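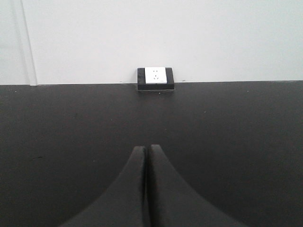

手首のカメラから見た黒い作業台。奥に白いコンセント

トップ 特集 連載 コラム バックナンバー
カテゴリー:ロボットと暮らす/体験ルポ

「じゃあ、握手するつもりで持ってみて」とシグネ・セーデルルンドさんに言われて、わたしはおそるおそるロボットの手首をつかんだ。思ったより軽い! というか、こちらが押すとすっと逃げるので、力を入れた分だけ自分がよろける。恥ずかしい。

2月に訪ねたのは、腕型ロボットに動きを教える仕事をしているフトモントという小さな会社だ。プログラムは書かず、人が手を添えて動かすか、離れた席からレバーで操縦して、その動きをまるごと覚えさせる。今回わたしが挑戦させてもらう課題は、台の奥にあるコンセントの正面まで指先をまっすぐ運ぶこと。プラグを差すのはまだ先の話で、初心者はまず「近づく」だけ。なんだ簡単じゃないか、と思ったわたしが甘かった。

手を添えるやり方は、まあ何とかなった(と思う)。問題は遠隔操縦のほう。画面に映るのは手首のカメラの映像だけで、台は黒、指も黒。どこまでが指でどこからが台なのか、目を細めてもよくわからない。頼りになるのは白い差し込み口だけで、わたしはずっとそこばかり見つめていた。灯台みたいなものですね、と言ったら、隣のマノリス・バカリスさんに「船酔いする人もいますよ」と返された。やめてほしい。

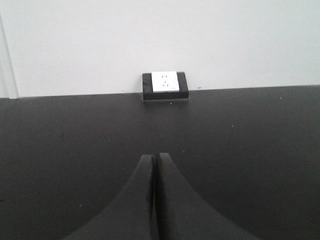 閉じた二本の指の先に、コンセントが見える

コツは指の合わせ目を照準にすることらしい。二本の指を閉じると先がほぼ一点に集まるから、その細いすき間の延長線に差し込み口が来るようにする。言われてみればなるほどで、そこからは急に楽しくなった。少し右、行きすぎ、戻す、また行きすぎ。セーデルルンドさんによれば、この「行きすぎて戻す」も記録に残しておくそうだ。きれいなお手本ばかりだと、ずれたときの立て直し方をロボットが知らないままになるのだとか。わたしのお手本は立て直しだらけなので、その点ではかなり貢献できたはず。

この日やったのは全部で40回。そのうち使えそうだと言ってもらえたのは19回だった。半分に届かず! でもバカリスさんの初日は13回だったそうで、それを聞いてちょっと機嫌を直した。

帰りの電車でスマホの充電が切れかけ、座席の脇の差し込み口にプラグを近づけたら、手がいつのまにかあのゆっくりした動きになっていた。少し右、戻す。隣の人が不思議そうに見ていたけれど、一回で入りました。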